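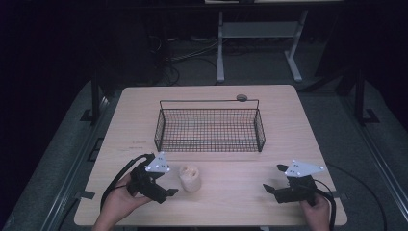 *Two hand-held grippers, a cup and a wire mesh basket on the collection table at Harik.*

Fouad Samir runs the collection floor at Harik, where people operate grippers by hand so that a learned policy can later operate them by motor. He began with the part of the job that visitors tend to skip.

"The grippers are the easy half," he said. "What takes up my Wednesday is deciding what goes on the table and where it starts."

The current task set is called Manurung. It covers small household objects and open containers, and its target is 2000 accepted episodes. An operator holds one gripper in each hand and works through a short instruction. Each gripper carries a white plate with dark dots on it, and its pose is recovered from those dots. A cable runs from the back of each unit.

Samir prefers this setup to teleoperating a full arm. "With an arm in the loop, people slow down and overcorrect. Then the policy learns to hesitate. With the gripper in your own hand you move at something close to normal speed — the wrist does what a wrist does."

The cost shows up later. A human wrist reaches poses that the target arm can't, and those episodes have to be filtered out. Cyprian Marciniak wrote the filter. It replays every trajectory against the arm's joint limits and rejects anything that crosses them.

"On a bad day we lose up to 18 percent," Marciniak said. "Mostly that's one operator with one habit. You show them the replay and the number drops."

He is less relaxed about containers. Wire mesh gives poor depth readings, and translucent plastic is little better. Earlier sets avoided both, and the resulting policy failed on both.

"So now they're in," he said. "I would take a noisy episode with a mesh basket over a clean one with a cardboard box."

Starting positions are drawn from a list before each episode, and operators aren't allowed to tidy the layout. Samir rejects an episode if a hand enters the workspace without its gripper, or if the dots on a plate are hidden for more than two seconds.

Failed grasps are kept if the operator recovers. "A drop and a second try is good data," he said. "A drop and a sigh, I delete."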